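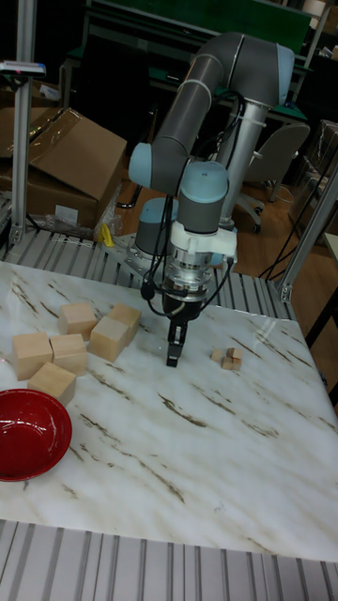
How to run a table-top arm demo at an open day

Wrote this up after the December open day at Trilasis because Anjani Ngau asked and I keep answering the same questions by email. Quick version. Assumes you have an arm, a gripper that works and someone who knows where the stop button is.

What you need

Arm on its bench, two-finger gripper fitted
Six big wooden cubes
Three tiny ones
A bowl, bright color. Red is good, people at the back can find it
Floor tape
A spare stop button on a long lead if you have one
Printed card with the job steps, large type

Night before

Clear the table. Wipe it. A glossy top shows every fingerprint and it will throw the ceiling lights back at you, so stand where the vistors will stand and look for the bright spot. If it lands on the pick area, move the pick area. Don't move the lights, you'll be there till midnight.

Run the whole job start to finish at demo speed. Not your normal speed. We set ours to 70 percent for the crowd and it still looked fast to them.

Check cables at the wrist. Turn the wrist both ways by hand-jog, slowly, and watch the loops. If one pulls tight, re-clip it now.

Save the program under a new name. Ours is Tustach 3, the working copy stays untouched.

Setting the table

1. Send the arm to its start pose, fingers closed, pointing straight down over the middle.

2. Big cubes go on the left in a loose group. Don't line them up. A few turned at odd angles is more interesting and the picking copes with it fine.

3. Bowl at the front left corner, near the big cubes.

4. Tiny cubes together in the middle, just to the right of the fingertips. Touching is ok for the second job, see below.

5. Tape line on the floor, well outside the reach of the arm. Then do it again further out. They creep.

Running it

Two jobs is plenty. Keep each one under 2 minutes.

First job, big cubes. One at a time from the group over to the right side. Easy to follow. Say what it's going to do before it does it – out loud, every time, even if you're sick of it by lunch.

Second job, tiny cubes into the bowl. This is the one people lean in for. The fingers have to come down on one cube with its neighbors right up against it, so the approach needs to be slow. We nudge the group apart first with closed fingers, then pick. If it misses, let it miss. Stop, reset, go again. Kids like the misses best anyway.

Reset by hand only with the arm stopped. Ikhsan Pillai did all our resets and called "hands in" and "hands out" each time. Copy that.

Questions you will get

Does it see the cubes? Depends on your setup, have an answer ready. What does it cost? Same. Can I drive it? We let people press the start button and nothing else.

If it faults

Read the code, write it down. We got 2502 twice in the afternoon and just re-homed and carried on, still need to look that up properly. Third time, call a break and put the printed card out.

After

Count the tiny cubes back into the bag, they walk. Park the arm, power down, pull up the tape the same evening or it leaves glue. Reload the normal program before anyone from the Memon job comes in, I forgot adn had to explain myself.

Card template is in the Pandey folder, ask me for the link.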